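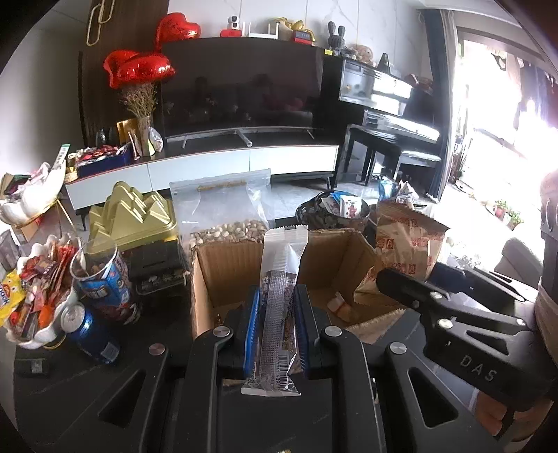
Last changed: 2020-12-09

# Snack table, Stockdale office: sorting and packing

The snack table at Stockdale is cleared twice a year, and what is still good goes into cardboard boxes for the Farley site. The page covers the table during sorting, with notes on each kind of container and how its contents are packed. The sorting rules are the same ones used for the January clearance. Measurements are in centimeters.

**Tray snack over the open box.** Long, narrow wrapper, clear in the middle so that the ridged inner tray shows. The barcode is near the bottom seal. Tray snacks go in along the side wall of the box, flat, with the barcode up. The tray resists bending but cracks if a can is set on it.

**Cardboard box.** Brown corrugated, open top, torn along the edges. One red-and-white packet is inside, on the right. Torn edges are acceptable for the Farley run as long as all four flaps can still be taped. If a flap is gone, the box goes inside a larger one. The standard size on the Claltness packing sheet is 40 by 30, and anything close to that fits the cart.

**Zip-top bag.** Large and clear, with a layer of what look like pistachios in the bottom and plenty of unused room above. Press the air out before closing. An air-filled bag takes up the space of two full ones and tends to open at the corner when something heavier is placed on it. Bags of nuts travel upright against the end wall – never underneath.

**Drink can.** Dark blue, silver top. Cans are packed last on the list but first in the box, since they belong on the bottom layer. Two cans side by side need a fold of paper between them. Dented cans stay at Stockdale and are used there.

**Printed cup.** Plastic, clear rim, blue, red and white printing, small items inside. Cups used as holders are emptied and their contents sorted by type. The cup itself is not sent.

**White bowl.** Scalloped edge, filled past the rim with small wrapped snacks in red, orange and brown packaging. Loose pieces of this size are the slowest part of the job. They are tipped into a paper bag in one go, and the bag is folded over twice and labeled with the earliest date found. Checking the date on every piece was tried once and took 43 minutes for a single bowl. The present rule is to check one piece of each kind.

**Yellow packet.** Bright yellow with a cartoon face, on the left side of the bowl. Packets that are too large for the bowl are treated as full-size items and go in the box, not in the paper bag.

**Curved dish.** White with a gold rim, shaped somewhat like a swan, with assorted items in it. Dishes of this kind stay on the table. Wipe the rim with a soft cloth only; abrasive pads remove gold edging. Contents are sorted the same way as the cup.

**Gold mountain piece.** Plastic, stepped peaks, on a black box with a clear lower tray. Decorative pieces are not food and are not on the packing sheet. They go to the display shelf until the table is set again.

**Paper bag.** Brown, zigzag top edge, red printed emblems, crumpled. Crumpling does not matter for loose pieces. Grease spots do, and a bag with spots is recycled.

## Packing order

1. Cans and jars on the bottom layer.
2. Tray snacks and other rigid items along the side walls.
3. Zip-top bags upright at the end.
4. Flat packets in the remaining space.
5. Folded paper bags on top.

Fill to two fingers below the flaps. Boxes filled level with the top bulge when taped and cannot be stacked.

## Dates and labels

Anything with less than 14 days left is kept at Stockdale. A missing or unreadable date counts as expired. If the barcode is printed across a seam it may not scan, and the number is then typed in by hand.

The label goes on the short side of the box and shows the site, the earliest date in the box, and whether nuts are included. Nuts are marked even when the bag is sealed. Farley keeps those boxes on a separate shelf, the one at 82, which is also out of the way of the coffee machine.

## Table surface

Dark with faint pale veining. Crumbs and salt are hard to see on it, so wipe the whole top after sorting, corners included. Plain water is enough for salt. For sugar use warm water and a second dry cloth – streaks show more on dark tops than the crumbs did. Do not drag boxes across it; lift them at both ends.

Shelf list and label template: Skovari folder, under "Snacks".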